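O quadro branco: como é feito e como se cuida dele
Caderno de apoio para leitores dos 8 aos 11 anos — Serviço Educativo Pleto

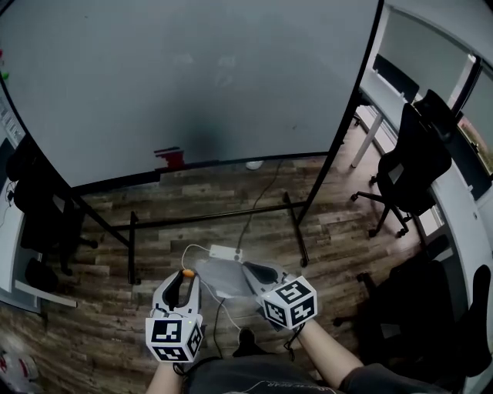

O que é um quadro branco?

Um quadro branco é um painel liso onde se escreve com marcadores próprios e de onde a escrita se pode apagar. Existe em escolas, escritórios, bibliotecas e também em muitas casas. Alguns quadros ficam presos à parede. Outros, como o da fotografia, assentam numa estrutura de metal com pernas e travessas.

As travessas são as barras que ligam as pernas umas às outras. Sem elas, as pernas poderiam abrir ou torcer. Na fotografia vê-se uma travessa horizontal junto ao chão, e toda a base tem a forma de um retângulo. Uma base larga ajuda o quadro a manter-se de pé quando alguém escreve com mais força.

Por que razão a tinta se apaga?

A superfície do quadro é muito lisa e quase não tem poros, que são buraquinhos tão pequenos que os nossos olhos não os distinguem. O papel, pelo contrário, está cheio deles, e por isso absorve a tinta. No quadro, a tinta do marcador seca por cima, numa camada fina. O apagador solta essa camada e leva-a consigo.

Com o tempo, o quadro pode perder a brancura. Ficam restos de tinta, pó e marcas de dedos, e a superfície ganha um tom acinzentado. O quadro da fotografia está ligeiramente manchado. Um quadro assim continua a servir, mas as letras leem-se melhor quando está bem limpo.

Como se limpa um quadro branco

1. Retire os marcadores e os outros objetos pousados junto ao quadro.
2. Passe o apagador seco de cima para baixo, sempre na mesma direção.
3. Humedeça um pano macio com água e torça-o bem.
4. Passe o pano por toda a superfície, incluindo os cantos.
5. Seque com outro pano.

Se as manchas não saírem, chame um adulto. Os produtos de limpeza não devem ser utilizados por crianças sozinhas. A palha de aço e os esfregões ásperos riscam a superfície, e a tinta passa a agarrar-se aos riscos.

O chão à volta do quadro

Uma sala arrumada começa pelo chão. Na sala da fotografia, o chão é de réguas castanhas e acinzentadas, com desenho de veios de madeira. Sobre ele há um cabo preto e fino, uma extensão elétrica branca e uma folha de plástico amarrotada.

Antes de trabalhar de pé junto a um quadro, convém observar por onde se vai andar. Os cabos devem ficar encostados à parede, longe da passagem. O plástico escorrega debaixo dos sapatos e deve ser dobrado e guardado. Nas extensões e nas tomadas só os adultos mexem — mesmo quando parece que nada está ligado. O pano húmido também se mantém afastado delas.

Os objetos pequenos que estejam no chão apanham-se antes de deslocar o quadro. Para o mudar de lugar são precisas 2 pessoas adultas, uma de cada lado.

Palavras novas

Travessa: barra que liga duas partes de uma estrutura.
Poro: abertura muito pequena na superfície de um material.
Extensão: peça que leva a eletricidade de uma tomada da parede a outros aparelhos.

Texto de Maeve Heffernan. Revisto em 8 de janeiro de 2018. A reprodução é permitida para uso em sala de aula.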